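We use cookies to improve your experience on this site. By continuing to browse you agree to our use of cookies.

Who do the fans think will win the Ramgate Cup?

By the sports desk
26 May 2018

Ask supporters in the Clenora League who will lift the Ramgate Cup this October and most will give you a name straight away. We put the question to 1000 of them over the spring, at grounds and by post, and the answers say as much about habit as they do about form.

Collet came out on top. Of those who replied, 191 picked them to win, more than chose any other side. That is a strong showing for a club that finished in the bottom half last season and lost its opening bowler to a knee injury before the first match. Collet have a long record in the competition, though, and older supporters in particular seem to trust it.

Plosico, the holders, came second. Their fans were the most loyal of any in the survey and hardly one of them named another club. Outside their own ground they did less well. Several people wrote that Plosico had been lucky with the weather in last year's final, when rain took out most of the afternoon and the match was settled on a shortened chase.

The survey form left space for comments, and a lot of people used it to talk about things we hadn't asked. Start times came up often, as did the price of parking at Ramgate. Teas came up more than either. Supporters still judge a club by its pavilion, and a few said they choose their away matches by the sandwiches.
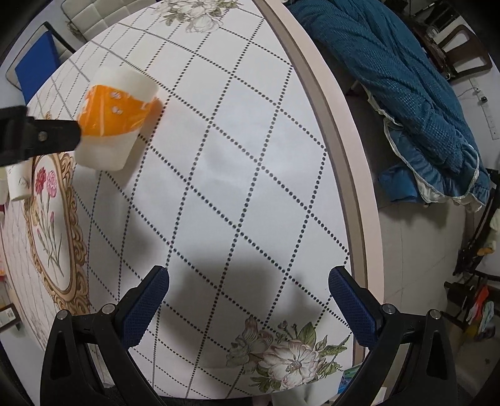 Flowers on the tablecloth, with a spray of pink carnations inside a gold oval.

Age made a clear difference to the voting. Younger supporters spread their choices across the league and were more willing to back a newly promoted side. Those who had followed the game for longer kept to the two or three clubs they had grown up watching - usually the ones with the most cups in the cabinet.

We also asked whether people planned to go to the final. The ground holds about 600 when the temporary seats are in, and on these answers it will be too small. Tickets go on sale to members first, then to everyone else at the gate.

Bookmakers don't take much interest in the competition, so there are no proper odds to compare with. The league table is the only other guide, and after the early rounds it has Collet in mid-table with 3 wins. They play Plosico away next, on a pitch that has helped the slow bowlers so far this season.

Back to top | Contact us | © 2018 All rights reserved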